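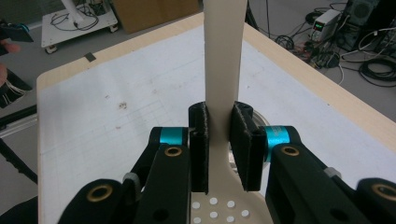 The cream paddle, dotted end down, over the grid paper.

Search this blog Search

I have been sorting the kitchen drawers since May, one drawer at a time, and the long tools were the part I kept putting off. There were 30 of them in a drawer made for half that. It jammed most mornings.

The plan is a divided tray. I drew it on a big sheet of grid paper laid over the light wood table, with pencil rectangles for the slots. The drawer is 76 centimeters deep on the inside, so even the longest handles can lie straight.

The cream paddle was one I went back and forth on. It has a narrow straight handle and a wider rounded end with seven small white dots on it. I almost never cook with it, but it's flat and takes up next to no space, so it gets a slot along the side.

I looked at a ready-made tray from Grodden first. It came in one width and that width was wrong. I'll cut my own from the leftover shelf board in the garage.

The whisks are going in the crock by the stove. The ladles I haven't decided on.

Print this post | E-mail this post
Last updated: 7:30 p.m.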